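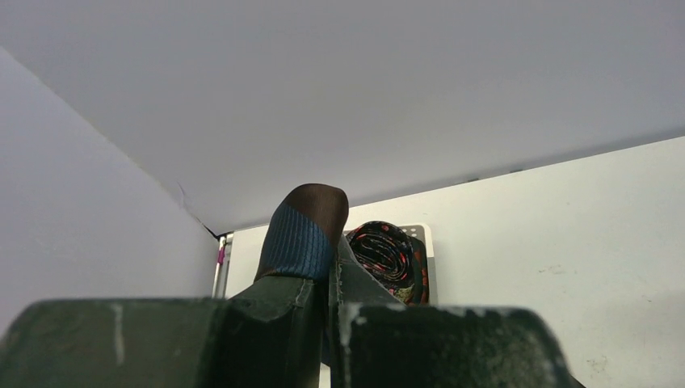
What was the main decision of the meeting?
The members agreed to keep the resale shop on Stirkow Street open through December and to move the spring clothing drive to the larger hall.

Owino Street Clothing Exchange
Minutes of the general meeting, 27/09/2018

The meeting was opened at the usual time. The chair noted that enough members were present to vote. The minutes of the last meeting were approved with one correction – the shop rent is paid every quarter, and the earlier minutes said monthly.

1. Shop lease
The landlord, Keltura, has offered to extend the lease on the same terms. A member asked if the back room could be included. The secretary has written to ask and is waiting for an answer. Members voted to accept the extension with or without the back room.

2. Sales and stock
Sales for the quarter came to 408 items. Coats and children's shoes sold well. Men's formal wear is slow, and ties in particular stay on the racks for months. It was agreed to price ties at four for the cost of one until the end of December and to review this at the next meeting.

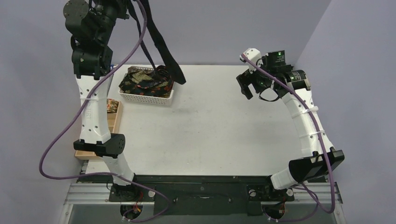 Basket with patterned fabric, white work table

3. Clothing drive
Last year's drive filled the small hall and the fire exit was blocked for part of the morning. The large hall costs $100 more for the day. Approved. Donors will be asked to bring clothes washed and in closed bags. Torn items will go to Himinex for rag recycling as before.

4. Opening hours
There was a long discussion about evening hours. Some members wanted two evenings a week, others wanted none. No vote was taken. The secretary will put a sign-up sheet by the register – if enough people sign, one late evening will be tried.

5. Other business
The heater in the changing room is still not working. Keltura has been told twice. The steam iron needs a new cord.
A member asked for more hangers with clips. The shop manager will order them.

The meeting was closed after other business. The date of the next meeting will be posted on the shop door.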